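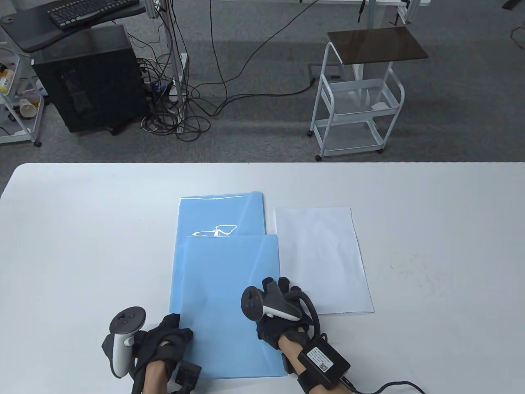
Gadine - abandoned basket reminders for small online shops

Many visitors put a product in the basket and then leave the shop without paying. Gadine sends them a short and polite e-mail with a link back to the same basket. You write the text once, you choose the waiting time, and the plugin does the rest of the work.

Gadine is made by Tikstead. The present version was released on 2 April 2020.

What is included

Up to three reminders for each basket
21 ready e-mail texts, all of them can be edited
Discount codes which expire after the time you set
A weekly report with sent, opened and recovered baskets
Unsubscribe link in every message

Waiting time

The first reminder is set to 40 minutes. We advise to leave it so for the first month and only then to try other values. If your products are expensive, the customer usually wants to compare prices, and a reminder on the next day can be more suitable. The second and the third reminder are switched off until you activate them under Settings, Reminders.

Customers who have paid in the meantime are removed from the queue automatically. This works also when they have used another device, but only if they gave the same e-mail address.

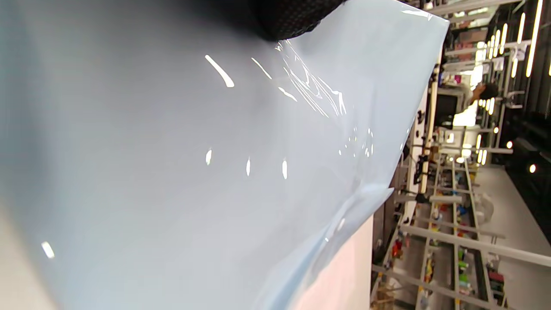

Pale blue film and black glove

Plans

Starter: up to 1572 reminders per month, one shop, support by e-mail
Plus: no monthly limit, up to three shops, support by e-mail and telephone

You can change from Starter to Plus at any day of the month. The unused part of the old plan is deducted from the next invoice.

Before you install

Please check that your shop already collects the e-mail address on the first page of the checkout. Without it Gadine has no address to write to. Shops which use the Zarkby checkout need to switch on guest baskets first.

The privacy text of your shop should mention the reminders. A draft is in the download folder - please let it be read by your own adviser.

Contact

Sales: Kieran Pearce
Technical questions: Efthymia Stergiou
Please write the product code 1703 in the subject line.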